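Zou Laundry and Linen Hire – Frequently asked questions

How do I place my first order?
Fill in the form on the Orders page or ring us on extension 118. Ynyr Mostyn looks after new customers and will ring back to agree a collection day. There is a minimum order of 2 bags.

What can go in a bag?
Sheets, towels, tablecloths, napkins, aprons and tea towels. Please keep kitchen items apart from bedding. We do not take duvets, rugs or anything with a rubber backing.

Do you wash my things with other people's?
Hired linen is washed together. If you send us your own linen, it goes through as a separate load and comes back with the same bag number.

How are items returned?
Folded and wrapped in paper, unless you have asked for hangers. Tablecloths over a certain length are rolled – tell us if you would prefer them folded.

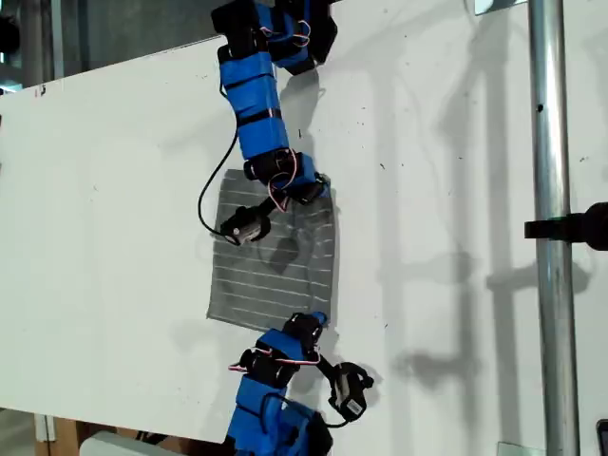
How long does an order take?
Orders collected before noon come back two working days later. In June, when the wedding season is busy, please allow an extra day.

Can you remove stains?
Most food and wine marks wash out if they reach us quickly. Candle wax and ink are harder. Please don't use bleach at home first, as it can fix the mark or weaken the cloth.

What if something is lost or damaged?
Let us know within a week of delivery and quote your bag number. Iolo Llewellyn deals with all claims. For your own linen we pay the cost of a similar item, less wear.

Can I change my collection day?
Yes, up to the evening before. After that the van route is set and we may have to charge for the trip.

How do I close my account?
Write to Zou, PO Box 2185, or reply to any invoice. Hired linen must be returned before we can send back your deposit.

Page last updated: Wednesday, February 14, 2024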